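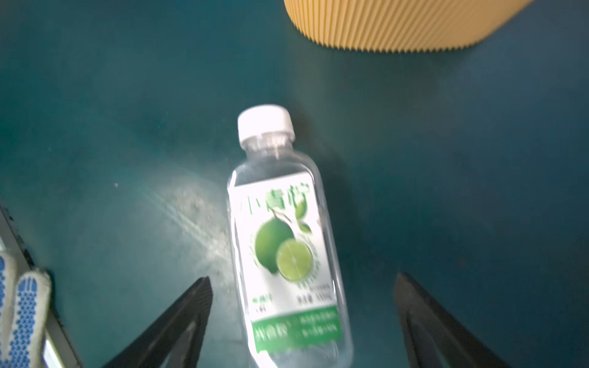 Getting Hard Water Spots Off Faucets, Glass and Kettles
By Rhea Evangelista
January

Plumville water is hard. If you live on the north side of town you already know what it does to a shower door. I clean with three things: plain white vinegar, baking soda and citric acid powder. The powder costs a little more up front, but one bag lasts me most of a year, and it doesn't smell.

Faucets

Soak a paper towel in vinegar, wrap it around the base and the spout, and leave it for 20 minutes. Wipe with a soft cloth and rinse well. For the aerator (the little screen at the tip), unscrew it by hand or with pliers over a rag so you don't scratch the finish, then drop it in a cup of vinegar overnight. Brush out the grit with an old toothbrush before you put it back.

Do not leave vinegar on brass, gold-tone or oil-rubbed finishes. Use dish soap and warm water there and dry it after. It takes longer and you will have to do it more often.

Shower doors

Mix one tablespoon of citric acid into two cups of warm water and put it in a spray bottle. Label the bottle. Spray from the bottom up, wait ten minutes, scrub with a nylon pad, rinse. Old buildup may need a second round. If the glass still looks cloudy when it's dry, it may be etched, and no cleaner fixes that.

Keep all of this off marble and other natural stone. Acid dulls it in minutes. If your shower has a stone sill, lay a wet towel over it first and rinse the sill when you finish.

Kettles

Fill halfway with water, add a tablespoon of citric acid, bring to a boil and turn it off. Let it sit until cool, pour it out, then boil one kettle of plain water and throw that out too. The white flakes should come loose on their own. If they don't, repeat it. Don't go in with steel wool.

Drinking glasses

Cloudy glasses from the dishwasher get a five-minute soak in a tub of warm water with a cup of vinegar. Dry them right away with a lint-free towel -- air drying puts the spots straight back.

One more thing. Never mix vinegar or citric acid with bleach, and don't use one right after the other on the same surface. The fumes are dangerous.

Comments (3)

Solomiia Antoniuk
The overnight soak worked on my aerator, but the rubber washer came out stiff. I'd take the washer off first.

pons_51
Does this work on a coffee maker? Mine is a Karero and the manual only says "descale regularly."

Rhea Evangelista
Solomiia -- good point, pull the washer. pons_51, I haven't tried it on that one. I'd call the maker before putting acid through it.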